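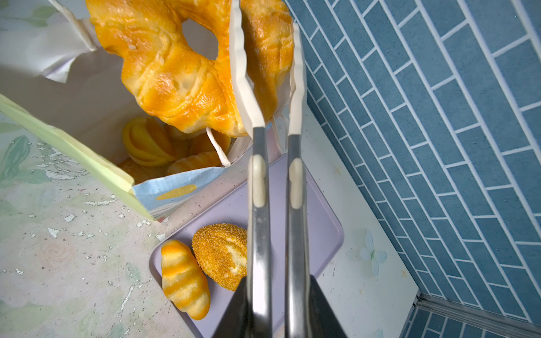
Ring over the smaller rolls, bag handle hanging down inside the mouth.

Ticket 1502
Product: Skavell bakery set (breads, lavender tray, paper bag, tongs)
Raised by: Istico shop floor
Status: open – waiting on Bramel re bags
Priority: medium, was low

Problem as reported
Ring bread won't go in the bag once the small ones are in. Sits across the top and either rolls off or drags the paper in with it. Second complaint on same set: crumbs all over the table after every pack, customers asking if the bread is falling apart. Third thing, handle keeps dropping inside and getting caught under whatever goes in next.

Shop is packing everything for the display table, tray to bag, then tipping it out and starting over. Say they do it a lot. Bags are from the 2000 print run, the ones with the yellow loaf on the blue bit.

What they'd already tried before logging
- New bag. Same.
- Bag laid on its side. Went in ok but half of it came out again when stood up.
- Ring first, flat on the bottom. Fits, then everything else perches on it and the bag leans.
- Pushing down harder. Please don't, that's how the last one split at the fold.

9.10 am
Asked which bag. They said "the normal one". Asked again. Green one, white inside, cord handles. So the current bag, not the old taller one. Good.

9.40 am
Checked the size on the spec sheet. Bag mouth is fine on paper, ring clears it with room. So not a wrong-size bag, unless the batch is off. Bramel have the batch sheet, have asked for it.

10.05 am
Tried it on our own bench set. Got the jam on the third go. Small rolls had all ended up on one side so the ring had nothing flat to sit on, tipped, and hooked its outside edge on the paper. Did it again with the rolls spread out – no jam. Did it again with the rolls spread out but the handle inside – jam. So two causes, prob both going on at once.

10.30 am
Order of packing matters more than I thought. Started with one of the orange rolls in the bag and the big seedy loaf and two more orange rolls on the tray. Loaf next seemed right. It isn't, it takes up the whole width and the rolls then go on top in a heap. Rolls down first, loaf after, was better every time.
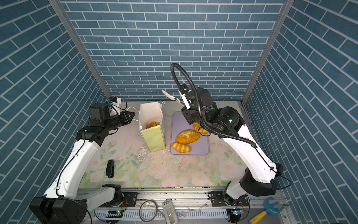 Crumbs
Separate issue, keeping it on this ticket for now.

Table at the shop is the rose print one, same as ours, and it's already scuffed pale in the middle so crumbs and worn patches look alike from a distance. Wiped ours down with a damp cloth and packed once with each bread by itself.
- Striped rolls: nothing
- Seedy loaf: a few bits
- Crumb-coated oval: plenty, worst along the split side
- Ring: a few flakes when it's squeezed

So it's mostly coating coming off the crumb one. Told them to pick it up by the ends and leave the top alone. Not a fault as such but 74 of these went out in the same carton lot and I'd like to know if the others shed as much. Have put the question to Jin, who did the coating.

Tray is fine btw. Somebody had written "tray slippery??" on the original form, couldn't get it to slip. Closing that line.

Workaround sent to shop, 11.15 am
1. Stand bag up, open the mouth right out, square the bottom corners with your fingers.
2. Both handles folded OUTSIDE. Check the back one too.
3. Small rolls in first, spread them out.
4. Big loaf or crumb one next, lengthways.
5. Ring last. Grip it with the tongs on the one side and bring it in upright over the opening, so it goes down edge first. Don't lay it flat on the mouth.
6. Let go once it's past the rim.

Step 5 is the one that fixes it, if they only read one. Did it ten times on the bench, no jams. Pale tips on the tongs hold the glaze side well enough without digging in, use the tips and keep the metal off it.

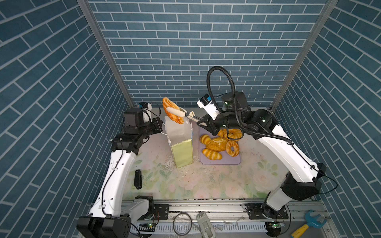 Step 5. Ring upright over the opening, bag standing open.

1.20 pm
Shop replied. "Works but slow." Fine. Asked them to keep going with it till we hear about the bags.

1.45 pm
They also asked if they can just leave the ring out of the bag and sell it on the tray. No, the card says everything packs away in the bag, so it has to.

2.30 pm
Bramel came back. 67 bags from the run were measured, all in tolerence. They did say the handle cord got changed to a softer one in February. Would explain the drooping. Asked for some with the old stiff cord to compare.

Still to do
- old cord bags from Bramel, test x10
- coating answer from Jin
- add the handle step to the packing card, it's not on there at all
- ask shop for a wipe down between packs so we can see what's new crumbs and whats old

Leaving open. Will update when the bags turn up.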